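Teaching the arm to stack

I'm back at the block puzzle with Flirkaven (yes, the arm has a name now), and I'm driving it by remote again! The purple cross is the piece I keep practicing, because you have to come in over the blue and green bars without bumping either one. I squeeze the post, lift, breathe, and go slow. 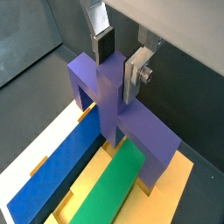 Getting it down

My plan was 60 demos of this one move. I've got 35 I'd keep, and my thumb hurts. The trick is to stop steering when you're close and just nudge, tiny nudges, like parking a trailer.
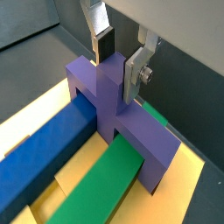

I also tried slowing the controls way down, which helped my hands but made every demo almost 56 seconds long. Too slow! I want the robot to learn my good habits, and dawdling isn't one of them.

Next up is the red piece, with its legs and the little post on top. I haven't decided where to grab it.

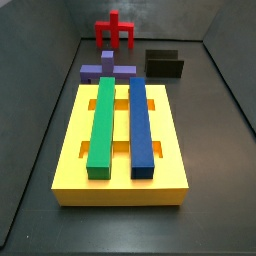

Linthorpe, 8 Jul 2018

Quick add-on: I threw out four more demos this morning where I'd wobbled on the way in. New batch tonight, after dinner.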